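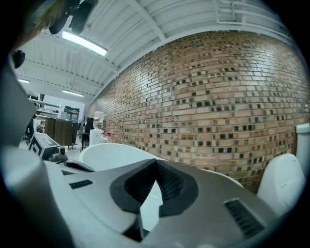 Renee Chien
Choir Coordinator, Cineo Community Singers

November 26, 2018

171 shares | 7 comments
Print | E-mail this page

We want more voices for our spring concert! Cineo has 65 singers right now and the hall seats 500, so there's plenty of room to get louder (altos and basses, please come!). You don't need to read music, and there's no audition. We practice one evening a week and learn everything by ear, a few lines at a time. Just reply below with your voice part, or "no idea" if you've never sung in a group.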